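Unit 4 handout: site visit to Ilum
Read before the visit. Bring this copy with you.

Purpose
The visit covers one topic from the lectures: calibration of a low-cost servo arm against a flat reference board. Industrial cells are not part of the program. The host is Tariq Awan, who runs the bench demonstrations at Ilum and wrote the control program, called Prultum.

Schedule
The group meets in the lobby at 2 p.m. The talk comes first, then the bench demonstration. Questions on the control program should be held until the arm is idle.

Background
A hobby servo is commanded by pulse width. On most units the usable range lies inside 1000 to 2000 microseconds, and the angle reached for a given pulse differs from one unit to the next. Position error at the tip is the sum of the joint errors, each scaled by its distance from the tip. A small error at the base joint therefore costs more than the same error at the wrist.

Backlash adds a second term. It depends on the direction of approach, so every test point must be approached from the same side — or from both sides, with the two readings logged separately.

Demonstration
Prultum stores a table of joint commands and the board positions measured for them. Between table entries it interpolates. Awan will run the routine with 200 stored entries and then repeat it with 11, so that the loss of accuracy can be compared directly. Record the tip error for both runs in the table on your worksheet.

The bench has an upright white board marked with rows of small dots. The arm stands in front of it, with its servo wiring and circuit boards exposed. 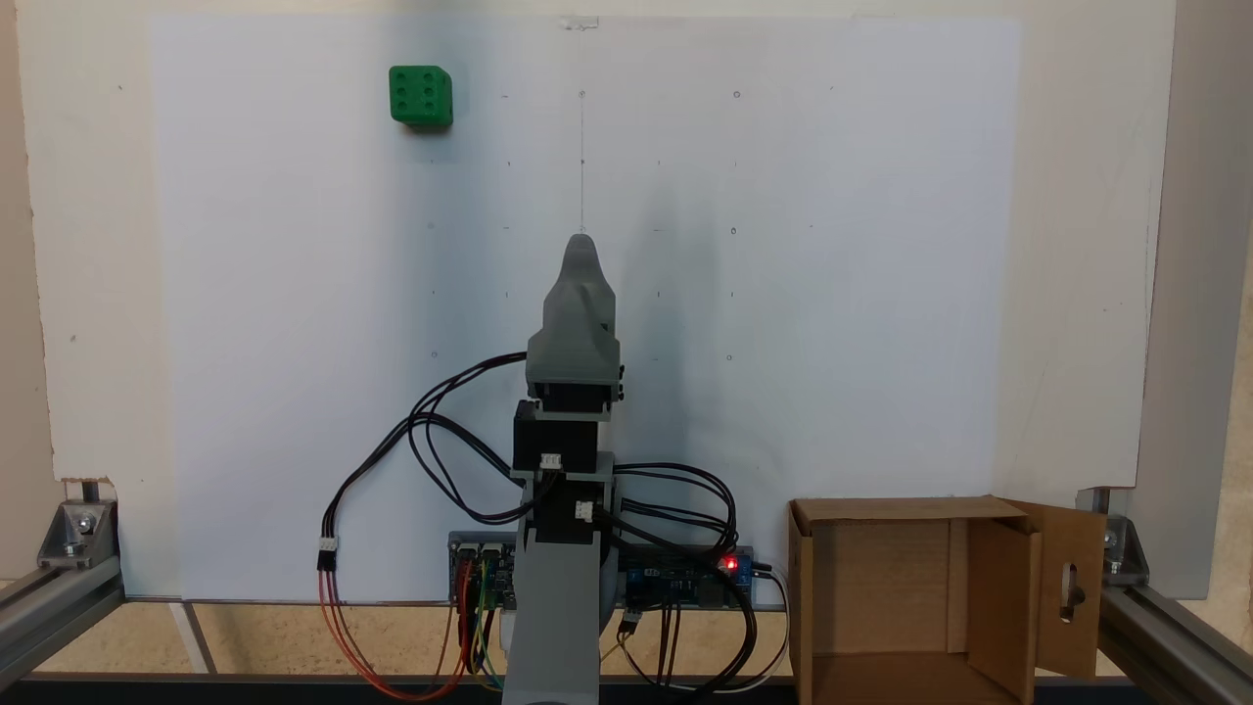
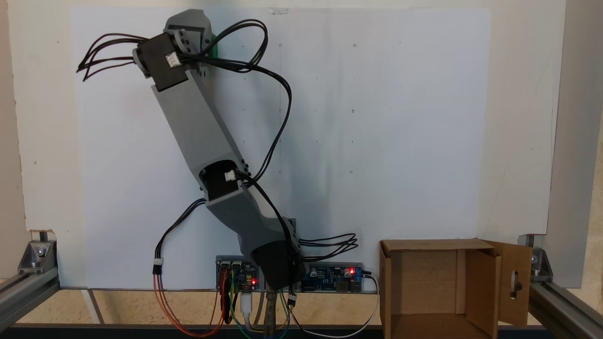
Conduct at the bench
Keep hands and sleeves behind the marked line while the servos are powered. Do not touch the jumper wires. Do not lean on the rails.

Report
Two pages, due at the next lab session. State the error at each test point, the direction of approach, and which joint you consider the main source. Attach the worksheet. Plots need labeled axes with units.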